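Trallik motion planner: three months with two arms and a lot of glassware

Filed under: software, two-arm setups, long reads

I've been meaning to write up Trallik since March, and I kept putting it off because every time I sat down to do it I found another corner of the thing I hadn't tried. So this is a review of the version I have now, with the collision package and the task editor both installed, running two arms over one low table. I paid for my own licence. If you only have a single arm most of this still applies, but you'll miss the best part.

Some background on what I was using before. For years I got by on Evum, which is a perfectly decent planner if your arms take turns. It plans one, freezes it, plans the other around it, and you get used to the stop-and-wait rhythm. I'd written a pile of small scripts on top to stagger the start times so the arms looked like they were working together. They mostly weren't. One would hang in the air like a waiter with nothing to carry while the other finished.

Trallik plans both arms as one problem. You feel the difference within the first hour! I gave it the same drinks routine I use to test everything (ice from a bowl into a stemmed glass, glass moved to a new spot, arms back home) and the first plan it handed me had both arms moving for nearly the whole run. The path was a bit odd, with one elbow swinging wider than I'd have liked, but it was safe and it was short. I turned up the posture weight and the elbow tucked itself in.

Installing it

Easy, with one snag. The installer wants the arm description files in its own folder layout, and if yours are anywhere else it fails with a message about a missing base frame that has nothing to do with the real trouble. Move the files, run it again, done. The calibration helper then walks you through touching eight points on the table with each gripper. Do it slowly. I rushed it the first time and had a height error on one side that I blamed on the camera for a whole evening.

The task editor

I expected to hate this and go straight to the Python side. I don't hate it. You lay out steps on two tracks, one per arm, and draw a link between any two steps that have to wait for each other. Everything you don't link, the planner is free to overlap. It took me a while to trust that. My first few tasks had links all over the place, and each one I deleted made the run smoother.

What I really like is the hover step. You can park a gripper at a standoff from an object, pointing the right way, and have it hold there until perception says the pose has settled. With clear glass that's gold. My depth camera sees a wine glass as a rumour at best, so being able to say "get close, wait for a steady estimate, then go" has saved me more glasses than any other setting. You choose how many matching estimates in a row count as steady. The default is eight and I've left it alone.

Perception hooks

Trallik doesn't do perception itself, which I think is the right call. It takes poses from whatever you've got, along with an uncertainty figure for each, and it uses that figure properly — a shaky pose gets a fatter safety margin, and the margin shrinks as the estimate improves. I feed it from the Kokamholm segmenter, which is the only one I've tried that copes with transparent rims at all. The bridge between the two is a short config file and I had it going before lunch.

Ice is another matter. You can't track each lump and you wouldn't want to. I ended up treating the bowl as one object with a pick region on top, and asking for a fresh grasp point every time the gripper comes back. Trallik lets you mark a pose as "ask again on arrival", so the arm starts toward the bowl on the old guess and corrects on the way in. Lovely. The correction is smooth too, no little jerk at the end.

Speed

On my machine (an ordinary desktop, no fancy graphics card) a two-arm plan for the drinks routine comes back in more than 100 milliseconds if the table is crowded, and quicker when it's mostly bare. Replanning in the middle of a move is fast enough that I've stopped noticing it. The one place it bogs down is when both grippers need to be near the same small object. The space where neither wrist hits the other gets very thin, and now and then the solver just thinks for a while. There's a time limit you can set, and after it the planner falls back to taking turns. I set mine to 30 seconds for testing and much lower for normal use.

Things that bug me

The cable model is weak. Both my arms have a cable looping along the outside, and Trallik only knows about it as a fixed bulge you add to a link. Real cables swing. I've padded mine generously and lost a bit of reach doing it. The Vestergaard planner handles this better, I'll give it that, though I never warmed to the rest of it.

Undo in the task editor only covers the current track. If you move a linked step and then undo, the link stays where it was and you have to drag it back yourself. It's a silly thing and I hope they fix it.

The logs are huge. Turn off the full trajectory dump unless you're chasing something, or you'll fill a drive in a fortnight. I'd also love the replay viewer to show both arms' planned paths in different colours. At the moment they're the same grey, and when the paths cross you have to squint.

And the manual is thin on force limits. There's a whole page on choosing fonts for the viewer and two paragraphs on how hard to hold a stem. I worked mine out with cheap tumblers and crept up from the lowest setting, and I'd suggest the same to anyone starting out.

Would I buy it again?

Yes, and I'd buy it sooner. It has changed what I bother to try. Last year I wouldn't have set up a job where one arm waits at the rim of a glass while the other travels behind it, as I'd have spent the whole weekend on the timing. Now I draw two tracks, add a link, and go and put the kettle on while the simulator chews through its checks.

If you're coming from Evum, import your old waypoints, run them once so you know the arms are talking, and then throw most of them out. The planner does its best work when you give it the ends of a move and leave the middle alone.
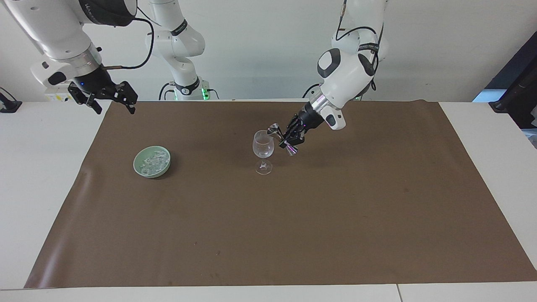 Next on my list is pouring, which needs the tilt constraint turned on for the wrist and a slower top speed on the last joint. The tilt constraint is still marked as a preview feature and I've only run it in the simulator so far, with the glass on the left track and the jug on the right. I'll add my settings to this page once I've had it going on the real arms.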